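September 4, 2020 – two-arm bench, finger swap + re-zero

Me and Benjie on it, Rokeya in after lunch. Left arm = Predier, right arm = Delesach, same as on the whiteboard, pls stop swapping the names in the log. Why we're doing this: left grip drifting again since June, pads closing unevenly, green ring part creeping when picked. Lâm logged it twice, I ignored it once. Fine.

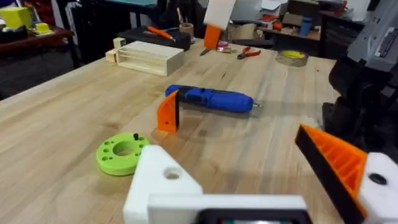
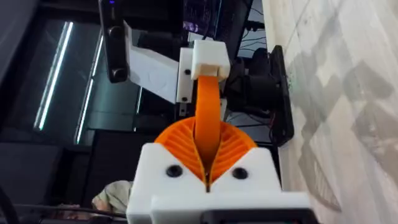
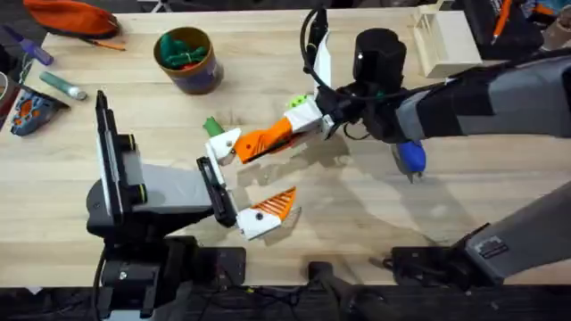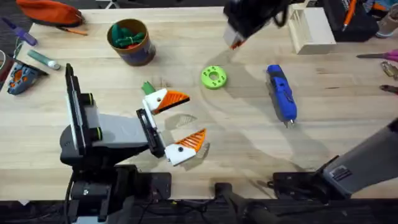

Orange ribbed fingers on the bench, and in the last one the green ring and blue driver laid out on the wood.

Order of work, for whoever does it next:

Both arms parked, power off at the strip, THEN hands in. Benjie had power off before I'd found the gloves, good.

Old fingers off Delesach first. Screw in the finger block was tight, one head starting to round. Don't use the blue driver on full clutch for these, it chews them. Turn by hand for the last bit. Put a note on the tin of spare screws, tin is now in the Meléndez drawer not the top one.

Ribbed inserts: checked each for split cells by squeezing over a thumb. One from the old batch had a tear near the root, binned. Others ok. New batch is the softer print, feels nicer, will probably wear quicker – we'll see.

Fingers back on. Snug, close the gripper empty, look at the pad line, open, tweak, close again. Took ages on the left. Right was fine nearly first go, no idea why.

Re-zero. Old offset on the left was 83, now 56. Right stays at 148, did not touch. If anybody sees 83 in the config again it means someone loaded the old file. Chiến has renamed the old file so it shouldnt happen but still.

Cable check. Wrist cable on Delesach wants a bigger loop, it goes tight when the wrist rolls right over. Re-tied it with slack, old tie was cutting into the sleeve. Bit of tape there for now. Proper sleeve ordered from Grodier, no date.

Camera screws: nipped up both sides. Nothing loose on the left. Right one took a quarter turn. After that the view had shifted slighty so the hand-eye calibration has to be redone, bah. Rokeya did it, residual went down on the second attempt after she wiped the board. Numbers are in her sheet, not copying them here.

Base clamps – left one fine. Right one I could get another half turn out of. Has anybody been checking these?? Adding to the weekly list. With both arms reaching for the middle a loose base shows up as a miss at the fingertips and you spend a whole afternoon blaming the software. Ask me how I know.

Tests after:
Ring pick, left arm, 3 in a row, no creep. Better.
Ring pick from the far side, one slip, finger landed on the little holes instead of the rim. That's the approach angle I think, not the fingers.
Hand over left to right, slow speed only. Ok at slow. Did not try full, ran out of day and Benjie wanted his bus.
Driver pick, right arm. Holds, but it rolls in the pads if you take it by the fat part. Grip nearer the middle. Nhàn has an idea for a notched pad, sketch is on her desk, ask before moving it.

Temp on the left gripper motor felt warm by hand after the runs. No number, forgot the probe. Next time.

Still to do:
- full speed hand over, someone stood at the stop button
- swap the rounded screw, don't just leave it in
- print two more ribbed inserts as spares, same settings as the new batch, file is in the shared folder under fingers_soft
- proper sleeve when it turns up, take the tape off
- Lâm to run the drift check over a longer stretch and write down the start AND end offset this time
- pens and tape etc off the bench before long runs, the arms don't care whose scissors they are

Question for Chiến: is the soft limit on the right wrist still the one from before we moved the bases? Looked low to me. Didn't change it.

Left both arms parked, power off, config saved. Key back on its hook.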